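Block Tidy-Up — Table Set-Up and Reset

Section 6. Read section 2 first if you haven't got the table level yet.

What you need
The white table, walls on. The Misley block set. One red plastic bin. Dry cloth. Sheet 82 if you're logging the round, otherwise skip it.

Laying out

1. Wipe the table top. Dry cloth only. Faint specks and old scuffs can stay, crumbs can't.

2. Check the walls are pushed right up to the table. Back one first, then the sides. Small blocks find gaps.

3. Tip the blocks out by hand, low down. Don't throw them.

4. Spread them so no block leans on another. Mix the shapes — plain rectangles, a cube, the arch. Turn a few at an angle, a neat row is too easy and Ilaria will send it back.

5. Put the arch nearer the front than the rest. It's the awkward one to get hold of and people like to see it coming.

6. Bin goes on the table last, open side up.

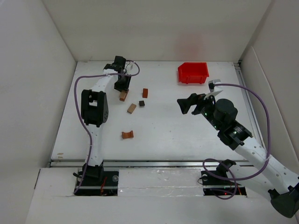
7. Dark blocks and light blocks both need to be in play. If you've only got tan ones left, look in the spares tub (Woo shelf, bottom).

Note: the small dark cube goes missing more than anything else. Check under the table before you order another. Part no. 700 in the Clurkamitz list.

Filling the bin

8. One block at a time. Any order, any angle. They don't have to lie flat.

9. Long ones can rest against the side. Fine as long as nothing pokes out through the lattice far enough to catch.

10. Don't press blocks down to make room. If it's too full its too full, take one out.

Caution: only lift the bin once the table round it is clear. A block under one corner will tip the lot.

11. Lift by the upper rim. Not the lattice — the thin bits snap, and we're short of bins until October.
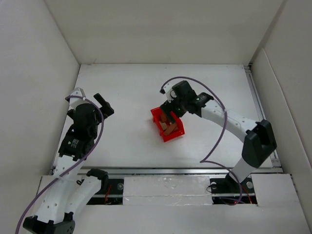
12. Keep it low when you move it. A bit of tilt is alright, the blocks just slide to one side. Much more and you're back to step 3.

13. Set it down flat, let go, then check inside. Anything that's jumped out goes back in before you call the round done.

Putting away

Blocks in the Misley bag, drawstring pulled tight. Bin upside down on the shelf so it doesnt collect dust. Cracked rim or a split block: leave it out with a note for Eun-ji Ko, don't put it back with the good ones.

Next round starts from step 1, wipe included.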